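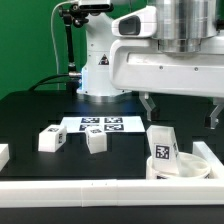

How much bench space should we plan for before ordering an arm?

Allow for the full reach of the arm plus everything that has to stay within that reach, and then add a strip at the back for cables. For most single-arm stations the table costs far less than moving to a larger one later.

Section 2. Planning and budgeting for a Helow bench station

Read this section before you place an order. It covers the parts of the station that are priced separately and the order in which to settle them.

2.1 Measure the site

1. Choose the room and mark the table position on the floor with tape.
2. Check that the doorway and any lift will take the table top in one piece. The standard top is 1,504 mm long and 725 mm deep.
3. Leave a clear gap of 1,000 mm on the side where the operator will stand.
4. Find the nearest wall sockets. The arm and the computer should each have their own.
5. Send the measurements to your supplier with the order form.

Note: The Gallardo table is sold with a black top as standard. Border rails come in joined segments and are ordered by the side, so state which sides you need.

2.2 List the parts

Work through the list with the person who will run the station. Items marked "separate" do not come with the arm.

Arm and base: one unit
Gripper and fingers: separate
Spare finger pads: separate
Sensor and mounting arm: separate
Backdrop, plain green: separate
Printed marker sheets: supplied as a file, print locally
Foam cubes and blocks with markers: separate, sold by the set
Cups and other small containers: buy locally
Border rails: separate

Caution: Do not order a gripper from another maker until you have compared the bolt pattern and the cable connector with the drawing in Section 6. Adapter plates add weight and reduce what the arm can lift.

2.3 Set the budget

1. Enter the quoted price of the arm, including delivery to your building.
2. Add the separate items from 2.2.
3. Add installation. A Drinik engineer needs up to 2 days on site for a first station.
4. Add training for each operator.
5. Enter the yearly service charge on its own line. Many finance departments treat it as running cost and will want it kept apart from the purchase.
6. Add a sum for consumables. Foam cubes dent and printed markers scuff, and a worn marker may not be read by the sensor.

Note: Prices in the April list exclude VAT and carriage. Customers collecting from the Sullilbridge depot pay no carriage on tables or rails.

2.4 Decide who signs

Name one person to approve changes to the order. Late changes to the sensor mount are the usual cause of a delayed delivery, as the mount is drilled to suit the table.

Caution: The arm must not be powered up until the base has been bolted down and the warning label on the column can be read. Allow time for this check in your plan.

2.5 Before you order

1. Compare your list with the quotation line by line.
2. Confirm the delivery address and the name of the person receiving the goods.
3. Keep a copy of the site measurements with the quotation.

Questions about quotations go to Corina Rüegg at the Sullilbridge office. Please give your quotation number.

Section last revised 4 June 2023. Section 3 covers unpacking.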